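Speaker notes, "Finding the drawer: colour and contrast at home"
Miritwood community room, 2020-10-31
Slot is 60 minutes. Talk for 30 or a bit over, then questions. Water on the lectern. Handouts in large print stay at the back until the end, otherwise everyone reads ahead.

## Before starting

- Check the microphone in the back row. Ask for a raised hand from anyone who can't hear, then repeat the request louder.
- Blinds on the western side down. The glare off the floor was bad in May.
- Read every slide aloud. Some of this audience won't see the screen at all.
- Say my name before I speak and again after the break if we take one.

## 1. Opening

Start with the kettle. My mother had a white kettle on a white bench against white tiles. She knew where it was from habit. Then the bench was cleaned, the kettle was put back a hand's width to the left, and she poured cold water down the side of it.

There was nothing wrong with her memory, and her eyes hadn't changed that week. The kettle was the same colour as everything behind it.

Pause here. People usually want to tell me about their own kettle. Take one story and move on.

What the talk covers:

- the difference between colour and contrast
- floors, edges and doorways
- the kitchen
- drawers and cupboards
- what to leave alone

Say clearly that I'm not an optometrist. If someone's sight has changed in the last few weeks, they should book an appointment and not repaint the hallway.

## 2. Colour and contrast are two different things

This is the part people mix up, so go slowly.

Colour is red, blue, green. Contrast, the way I'm using the word tonight, is how light or dark one thing is next to another. You can have two strong colours with hardly any contrast between them. A mid red cushion on a mid green couch looks bright to a young eye. To someone with cataracts, or in poor light, the two can run together.

The test is cheap. Take a photo with your phone and turn it to black and white. If the light switch disappears into the wall, you have a contrast problem. If you don't use a smartphone, half-close your eyes and look across the room. It's a rougher test and it still works.

Hold up the two tea towels. Navy on the black folder first, then the cream one on the same folder. Ask which was easier to find. Don't ask the front row only.

A pale surface next to a dark one is the simplest case, and it holds up when the light is poor. If you remember one thing for edges and handles, make it that: put light on dark or dark on light, and worry about the actual colour afterwards.
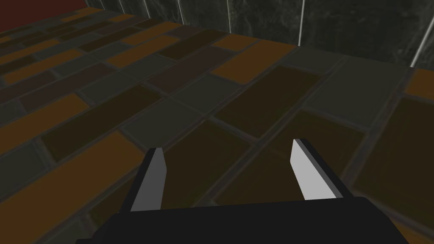

Nele Wouters wanted to know whether that means everything in the house ends up black and white, which she said she would hate to live in. Answer: no. You need the contrast at the places where you put your hand or your foot. The rest of the room can be any colour you like. A green wall is fine. A green wall with a green grab rail is the trouble.

If the question doesn't come up this time, raise it myself. Half the room is thinking it.

## 3. Floors, edges and doorways

- Stair nosings. A solid strip on the edge of each step, full width, in a shade clearly different from the tread. Stop at the strip. Don't put a second stripe further back on the tread, it can look like another edge.
- Patterned carpet on stairs. Busy patterns hide the edge. If it can't be replaced, the strips matter more.
- Dark mats on light floors. Some people see a dark mat as a hole or a step down, and people living with dementia may stop and refuse to cross it. Loose mats are a trip hazard in any colour. I'd take them up.
- Shiny floors. Gloss picks up reflections from windows and lamps. A matt finish is kinder.
- Door frames. Paint the frame darker or lighter than the wall. If you rent, coloured tape along the handle side is usually enough. Ask before you stick it.
- Half-open doors. The thin edge of a door is hard to see front on. Either shut it or open it right back. A strip of tape down the edge helps if the household can't manage that.

Geert's hallway story goes here if there's time. Short version: Geert Van Rooij had his hallway painted in a shade called Surnik, a soft grey-beige, walls and doors and skirting boards all together. It looked very smart. His brother came to stay and couldn't find the bathroom at night. They repainted one door. The painter wasn't pleased.

## 4. The kitchen

Go back to the kettle.

The fix was a dark tray under it. That was all. The tray stays in one place, the kettle lives on the tray, and if the tray moves somebody says so out loud.

More along the same lines:

- Two chopping boards, one light and one dark. Onion on the dark one, beetroot on the light one.
- Plates. White fish, mashed potato and cauliflower on a white plate is a hard meal to eat. Use a plate with a plain, solid colour and no pattern in the middle.
- Cups. Black coffee in a white cup shows the level. Milk in a white cup doesn't.
- Stove dials. A raised dot at "off" and another at the setting you use most. Don't put a dot on every setting or you'll be no better off than before.
- Knife handles. Choose a handle that shows up against the bench you have.
- Glass jugs. Clear glass on a clear bench protector is nearly invisible. Drop a coloured silicone mat under it.

Lighting comes in here as well. Contrast does very little in the dark. Lights under the overhead cupboards, aimed at the bench, do more than a stronger bulb in the ceiling, which throws your own shadow across your work. Check that the bulb can't be seen directly from where you stand or sit.

Someone will ask about brands. I don't recommend brands. The raised dots on the handout sheet came in a packet of 36 and I've used about a third of them. Drotunix makes a version that glows, and it needs a charge from a lamp before it does anything useful. Pass the sheet round.

## 5. Drawers and cupboards

This is where colour, in the ordinary sense, earns its keep. Once the handle can be seen against the drawer front, the colour of the front can tell you which drawer it is.

Most chests of drawers are sold with every front the same. You count down from the top, you lose count, you open the wrong one. If you share a room, someone else's socks come out.

Giving each drawer its own colour takes away the counting. It also gives the household something to say. "It's in the purple one" is quicker than "second, no, third, from the top", and it can be said from another room.
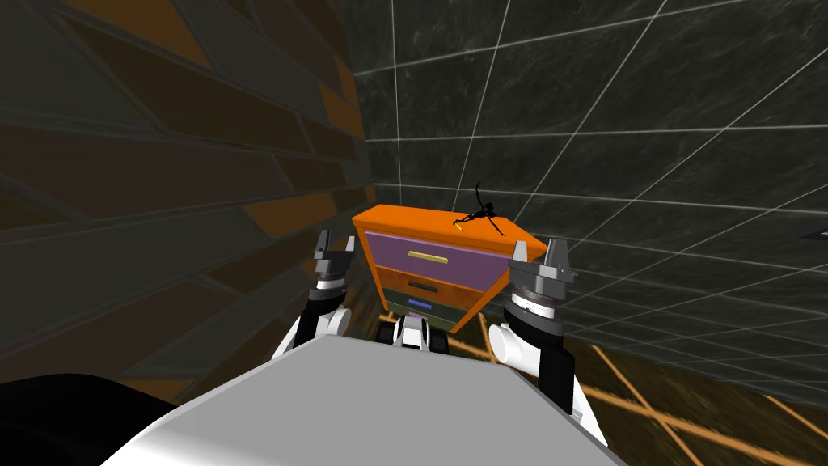
*Slide 8. Orange dresser with a purple top drawer and a long yellow bar handle.*

Points to make:

- Handle against front is the first decision. A yellow handle stands out on a muted purple. A dark handle on a dark front is much harder to pick, even when the front itself is easy.
- Long bar handles are easier to find by touch than small knobs, and easier on sore hands.
- Keep the frame in a different colour from the fronts, so that the edges of each drawer show.
- Blues, greens and greys of similar depth can be confused, more so under warm bulbs in the evening. Test the colours under the lights you really use at night.
- Don't move the contents around once the colours are set. The system depends on the socks staying in the sock drawer.

For people who are colour blind, or whose colour vision is going, add a second cue. That might be a different handle shape on each drawer, a tactile label at the left end of the handle, or a big plain letter. Mrs Dijkstra, who lets me use this one, tied a ribbon to her scarf drawer, a shoelace to the one for stockings, and left the third bare.

On paint: sand lightly, prime, two thin coats, matt or low sheen. Take the handles off first. Let it cure properly before loading the drawers, longer in damp weather. Contact film is quicker and comes off if the person doesn't like it.

And ask the person. I've seen a daughter repaint a whole wardrobe over a weekend while her dad was in hospital. Every change was sensible. He came home to a room he didn't recognise and he was miserable in it.

## 6. What to leave alone

- Things that already work. If someone finds the cutlery drawer every time without looking, don't touch it.
- Switches and power points that are easy to find by habit. Outline them if you must, don't relocate them.
- Warning labels on medicines. Never cover them with tape. Ask the pharmacist for large print.
- Smoke alarms. Don't paint them.

Do one room, live with it for a few weeks, then do the next.

Rough cost for one room, if asked: around $60 for tape, dots, a tray and a small tin of paint. Less if there's a tin in the shed.

## 7. Questions

Repeat each question into the microphone before answering.

Ones I expect:

*Does yellow work best for everyone?* No. Bright yellow on a dark background is easy for a lot of people, but it vanishes on white or cream. It depends what's behind it.

*Can I get this paid for?* Depends on age and where you live. Point them to the phone numbers on the handout. Don't guess at eligibility from the lectern.

*What about the shower?* A dark rail on pale tiles, a bath mat that doesn't match the floor, a coloured soap. Rails need to be fixed by someone who knows what's behind the tile. Suction rails aren't for body weight.

*My husband won't have tape on anything.* Start with the tray under the kettle.

Tea towels and the folder go back in the blue bag. Collect the sheet of dots. Handouts at the door, large print on top, audio version by email for anyone who leaves an address.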